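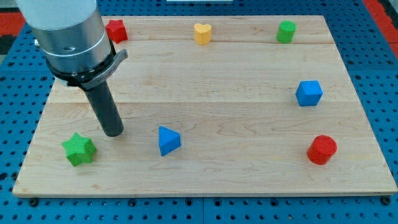 Tane Tomoana
18 November 2023

The maple board is done, so I'm putting my notes in one place. A few of you asked about the wood, the joins and the finish. Long thread, mute me if boards aren't your thing.

The wood is maple offcuts from Hermans, the timber yard on the Vevthorpe road. They keep a bin of short lengths by the door. The pieces had been in my shed since June, so they'd had plenty of time to settle.

I wanted pale wood because the blocks are strong colours. Red, yellow and green all show up well on maple. I tried the same blocks on an old oak shelf first and the red one looked brown by teatime.

The grain is wavier than I expected. There are light streaks and some darker swirly patches, more of them in the lower half. You couldn't see much of that when the planks were rough. It came up with sanding.

I nearly turned those patches to the underside. Glad I didn't. The plain side had a dent in it anyway.

It's glued up from planks, with the joins running across the width. One join is near the back and the other goes across the middle. I didn't try very hard to match the grain over them and you can tell.

Edges were planed by hand, then plain butt joints, no biscuits or dowels. It's a board for standing blocks on. If it was going to be a worktop I'd have done more.

Glue was ordinary white wood glue. I left it in the clamps for 14 hours, mostly because I went to bed.

First attempt at clamping was bad. I did the clamps up too tight and the whole thing bowed like a roof tile. Took them off, wiped everything down, started again with a straight batten across the top and less pressure. Put parcel tape on the batten or you'll be gluing that in too.

Sanding took longer than the rest put together. The joins had a small step and I didn't want to plane across them with grain that wild. I had one go with the plane on a scrap from the same bin and it tore out straight away.

So it was a sanding block and a lot of radio.

Finish is Ultatar hard wax, the clear one. 2 thin coats, rubbed back lightly in between. The tin says it won't yellow. I've only had it on a week so ask me next year.

Wipe the extra off after the first few minutes. I left a patch by mistake on the test piece and it went tacky and stayed tacky.

On to the blocks. They came in a mixed tub from a toy sale in Tilten and I paid £4 for the lot. Basic shapes, all small.

The red cube has edges that have been eased over a bit, which makes it nicer to pick up. A dead sharp cube digs into your fingers. I've made enough of them to know.

The green cylinder is a short one with a flat top. Very steady stood on its end. On its side it goes wherever the floor goes, and the floor in my shed goes towards the door.

The yellow heart is everybody's favourite. It stands up with the round lobes at the top, and I thought it would be the one that fell over all the time. It's better than it looks. Set it down gently and it stays.

My niece puts the heart at the back every time, more or less in the middle, and then the others get scattered over the rest of the board. I have stopped tidying them into rows.

We did try rows, and we tried sorting by colour. What she likes best is being told to find one by its shape, with the colour left out. "Fetch me the one that's round on the end." It takes longer and there's more arguing.

Somebody asked if the board needs a lip round it. I thought about it and left it off. Blocks do go over the side now and then. With a lip you can't sweep them off into the tub with your arm, and that's how we clear up.

The blue table with the holes in was there already. It's a pegboard top and it's good for nearly everything except small blocks, because nothing stands quite square if it's half over a hole. That was the main reason for making the board in the first place.

The blue and the maple go together better than I'd have guessed. I was going to paint the front edge of the board to match and I've dropped that idea. It's just a thin light strip of bare-looking wood and I like it.

If you want to make one, cost for me was almost £30 with the wax, and the wax was the bigger part. The tin will do several more boards. If you've already got some finish in the cupboard, use that – but check it's fine for children once it has cured.

Pine would do the job as well. It'll mark more easily. The corners on some of these blocks are harder than you'd think and my pine test board had little dents all over it after an afternoon.

Things I'd change: wider planks, so there's less joining to do. A bit more care picking which edges go together. I'd also sand the underside properly. I gave it a quick going-over and it catches on a jumper when you carry it against you.

Not changing the size. It's wide enough to spread everything out and I can still lift it down by myself.

A couple of people want to know if I'll sell them. No, sorry. I've got enough maple left for one more and it's promised to my sister. Hermans will probably have more short lengths in the bin if you ring and ask. The good stuff goes early on Saturdays.

Next job is a lid for the tub. It came without one and I've been using a dinner plate.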